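Progress report, Bunting handling trial
May
By Lionel Ellwood

Quick one as I'm writing between the end of the early shift and the supplier call. Full costings follow seperately.

Where we are

Two-armed unit is in and working at Veldale, bench area next to packing. Dinotberg finished the install in the second week, cabling still to be tidied. Job is the same as in the bid – picking mixed small goods off a table and putting them down where they're wanted, so the packers do less of the reaching and sorting. Nothing on the main line yet and nothing will be until the staff side agrees it.

Logged picks to date: 800. Clean first time: 347. Not where I wanted it. Most of the misses are soft or slippery items, boxes are fine. Zostano (the scheduling software) has been talking to the unit without dropping out, so that bit of the bid can be ticked off.

What it does to people's day

26 staff on the two shifts touch this in some way. No posts gone, none planned, and I said so again at the shift meeting as it keeps coming up. What has changed:

- Two packers per shift now do an hour each minding the unit. They like the sitting down. They don't like being asked to log every fault on paper and I agree with them, the form is too long.
- Bench work has got slower on trial hours. Everyone's target was left where it was for the first fortnight, which was our mistake. Lowered now, and bonus made good for those who lost out.
- Wrist and shoulder complaints – too early to say. Occupational health want another two months of figures before they'll put anything in writing.
- Night cover is a worry. Only one person trained who will do nights.

Work at the bench

Tubes and flat, crinkly things are the hard end of the list. A tube gives under the fingertips, so grip force is the setting we keep going back to. Plate work is on the list because of the canteen packs.

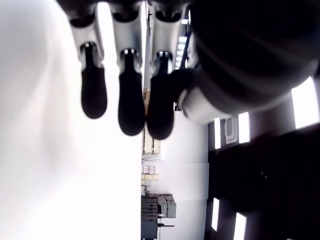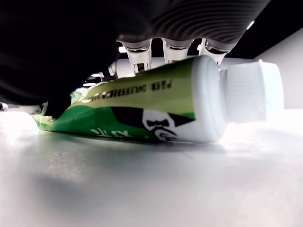
Toothpaste tube, fingers down on it.
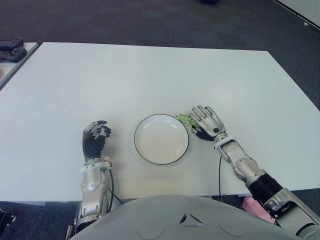 Plate and the small green item, right hand close by it.

Problems

1. Grip force. Set too high the tubes dent, too low they roll away. Dinotberg want us to keep a seperate setting per product. Packers say that's no use with mixed trays and they're right, they'd be at the screen all day. Asked for one setting for soft goods, one for hard, see how far that gets us.

2. Lighting. The ceiling panels bounce off the white tables and the small cameras on the hands don't like it. Trying matt covers. Cheap, should of been done at the start.

3. Training. Supplier's course is written for engineers. Our lot got through it but three said they wouldn't of known what to do in a real stoppage. We have written our own two-page version, one of the packers did most of it and did it well. I'd like to pay her for the time out of the training line if you have no objection.

4. Breaks. When the unit stops, people were staying on to sort it out and losing their break. Stopped that. If it's down at break time it stays down.

Money

Inside budget on equipment. Over on overtime, small amount, all from the first fortnight. Would like to move the underspend on travel across to cover it – need your yes in writing please. Nothing else to move this quarter.

Next

- First-time rate up. 100 picks per product on the soft goods list, same shift, same people, so we can compare properly.
- Second night person trained.
- Shorter fault form, draft is with the shift leads.
- Staff survey, anonymous, before any talk of a second unit. Questions agreed with the reps first.

You asked about a visit. Afternoons are best, after 2pm when the benches are quieter, and come and talk to the packers without me stood there. Ring the site office and they'll sort a pass.

LE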